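Equipment planning for handheld-gripper data collection

Equipment planning for handheld-gripper data collection covers the purchase, budgeting and replacement of the tools used to record people doing everyday manual tasks, so that the recordings can be used to train robot arms. It is usually treated as a separate line from the purchase of the robots themselves. The tools are cheaper than an arm, wear out sooner and are used in many homes at once, which makes the planning closer to that of a rental fleet than to that of a laboratory.

Background

Early collection programs relied on teleoperation, in which an operator steers a real arm from a distance. Each operator needed a robot, and the number of robots set the limit on how much could be recorded. Handheld grippers removed that limit. The operator holds a tool with the same kind of jaws the robot will later have and does the work directly, while a camera on the tool records it. A planner can then buy arms for testing only and put most of the money into handheld units.

Choice of tasks

Budgets normally begin with a task list. Clothing is among the first entries in most household programs, as it can be recorded in any bedroom and needs no special props. A shirt laid out flat on a bed, front up and sleeves extended, is a usual starting position for folding.
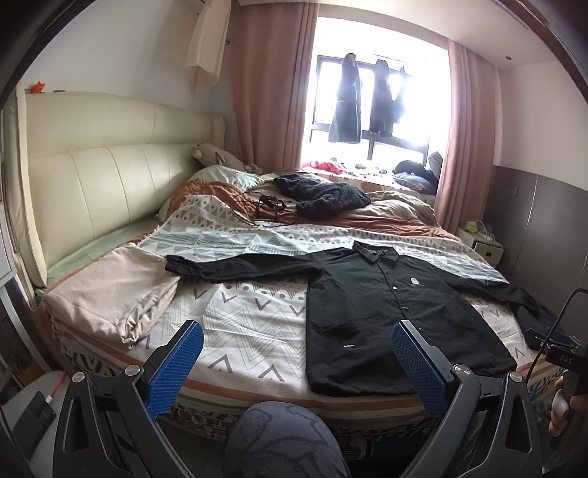 The task list decides how wide the jaws must open, how soft the fingertip pads must be and how long a session lasts between charges. Programs limited to cloth can use one jaw size throughout. Programs that add dishes, jars or tools tend to need a second set of fingers, and the cost of changing over between sets should be counted as labor.

Cost categories

A collection budget is commonly divided as follows.

Units. The gripper body, jaws, trigger, camera and mount. Spare units are ordered with the first batch, as later batches may differ in small ways that affect the recordings.

Wear parts. Fingertip pads, pivot screws, cables and trigger springs. Pads are the most frequently replaced item. A worn pad slips on smooth fabric and the session may have to be repeated.

Storage. Memory cards, drives and the time spent copying and checking files. First-time buyers often leave this out.

Shipping and repair. Units sent to private homes travel more than units kept in one building, and each trip adds handling costs.

Operator time. In home programs this is generally the largest category over a full year, and it is the one least affected by the price of the equipment.

Example of a fleet plan

The Flindside household program is often used to show how these categories fit together. Its first plan, drawn up by Hussam Nassar and Leen Sfeir, called for 50 handheld units and a target of 1000 hours of recordings, with clothing tasks recorded first. The plan was approved on 16 April 2019 and the first units went out in September.

Two suppliers were compared. Tomik offered a complete unit with fixed fingertip pads. Dirkero offered a unit with pads that could be changed by the operator, at a higher purchase price. Najwa Nseir, who kept the program's accounts, worked out the cost per recorded hour and found the Dirkero unit cheaper once return shipping for worn pads was included. The program bought the Dirkero units and ordered 88 spare pad sets.

By the close of the first phase the program had 917 usable hours. The shortfall was put down to slow file checking, and the second budget moved money from spare units to storage.

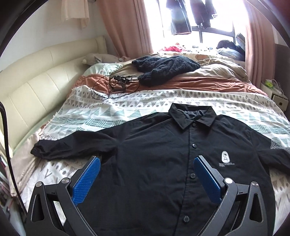 Gripper with blue textured fingertip pads over a black button-up shirt.

Renting and shared ownership

Smaller groups may rent. Rental suits programs with a short task list and a fixed end date. The renter should settle in writing who pays for wear parts, who holds the camera calibration records and whether a failed unit will be replaced by the same model. Hashmi, a rental firm, charges by the week and includes pads but not cables.

Shared ownership between two or more groups is less common. It lowers the purchase cost, but scheduling is difficult when both groups want the same months.

Replacement

Planners differ on when to retire a unit. Ayman Yammine favored replacing whole units on a fixed schedule, so that all recordings in a phase come from equipment of similar age. Hanan Tarawneh argued for repair until the jaw alignment can no longer be corrected, on the grounds that the frame outlasts every other part. Most current plans combine the two, with scheduled checks and replacement only for units that fail them.

See also

Teleoperation
Robot end effector
Life-cycle cost analysis
Fleet management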